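Dosetti Tischkorb rund, grün
Ein Korb für alles, was beim Naschen, Basteln und Auspacken übrig bleibt

Startseite > Haushalt > Ordnung & Abfall > Körbe

Artikel: Dosetti Tischkorb rund
Farbe: Hellgrün
Material: Kunststoff
Lieferbar ab Lager

Produktbeschreibung

Wer gern Gäste hat, kennt das ja: Erst stehen die Becher ordentlich da, die Mandarinen liegen in der Schale, jemand packt Bonbons aus der Tüte, und eine Stunde später ist vor lauter Papierchen und Schalen kein Platz mehr für die Teekanne. Für solche Nachmittage haben wir den Dosetti Tischkorb ins Sortiment genommen, und er ist uns inzwischen richtig ans Herz gewachsen (bei uns im Laden steht einer neben der Kasse und einer in der kleinen Küche, und beide sind eigentlich immer in Gebrauch).

Der Korb ist rund, leuchtend grün und rundherum gelocht. Die ovalen Löcher werden nach unten hin kleiner, sodass auch kleinere Verpackungen gut drinbleiben. Oben läuft ein breiter, glatter Rand um die Öffnung, an dem man den Korb bequem anfasst und zum Mülleimer trägt, auch wenn man in der anderen Hand noch einen Stapel Becher balanciert. Einen Deckel gibt es nicht, und wir haben ihn auch nie vermisst!

Unsere Kollegin Abla Boutros hat den Korb beim Lieferanten Conside entdeckt und gleich einen ganzen Schwung bestellt. Sie nimmt ihn zu Hause für den Couchtisch, wenn die Kinder Besuch haben, und schwört darauf, ihn schon hinzustellen, bevor die erste Packung aufgeht. Octavio Ñahui aus unserem Lager benutzt ihn dagegen für Wäscheklammern, und auch das klappt wunderbar.

Was hinein darf

Trockene Verpackungen sind ideal: Kartons von Keksen und Riegeln, Einwickelpapier, Folien, kleine Netze. Bei Obstschalen kommt es darauf an. Eine Mandarinen- oder Orangenschale für einen Nachmittag macht gar nichts, aber durch die Löcher kann natürlich Feuchtigkeit austreten, also bitte nicht über Nacht auf einer guten Tischdecke oder einer gesteppten Decke stehen lassen. Teebeutel und Getränkereste gehören woanders hin. Für ganz kleine Krümel legen Sie einfach ein Blatt Küchenpapier auf den Boden.

Ein Wort zu den Bechern: Kunststoffbecher mit hübschem Aufdruck heben viele unserer Kundinnen und Kunden auf, und wir finden das schön. Bunte Motivbecher machen sich nach dem Fest gut als Stiftehalter oder für Pinsel. Stellen Sie sie also lieber neben den Korb als hinein, sonst verschwinden sie beim Ausleeren gleich mit.

Becher auf der Steppdecke, Verpackungen im Korb

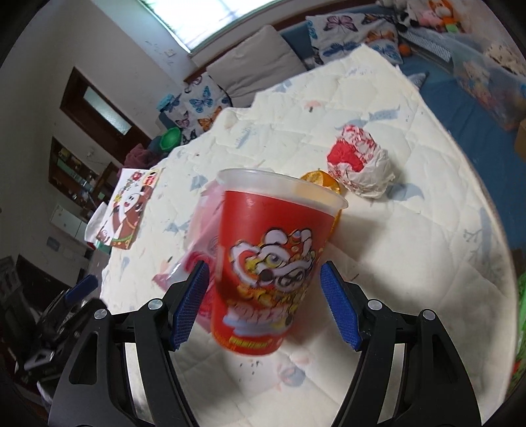
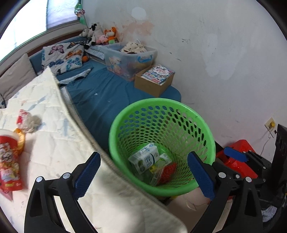 Pflege

Ausleeren, mit lauwarmem Wasser und einem Tropfen Spülmittel auswaschen, kopfüber abtropfen lassen. In den Löchern sammelt sich mit der Zeit gern etwas Klebriges, da hilft eine alte Zahnbürste. Scheuermilch bitte weglassen, der glatte Rand wird davon stumpf.

Versand und Rückgabe

Bis zu 8 Körbe passen ineinandergestapelt in ein Paket, größere Mengen schicken wir auf Anfrage per Spedition. Ab 70 Euro Warenwert liefern wir versandkostenfrei. Wenn Ihnen das Grün nicht gefällt, nehmen wir unbenutzte Körbe selbstverständlich zurück, ein kurzer Anruf oder eine Mail genügt.

Passend dazu

Alvarado Obstschale, flach
Filance Servietten, ungebleicht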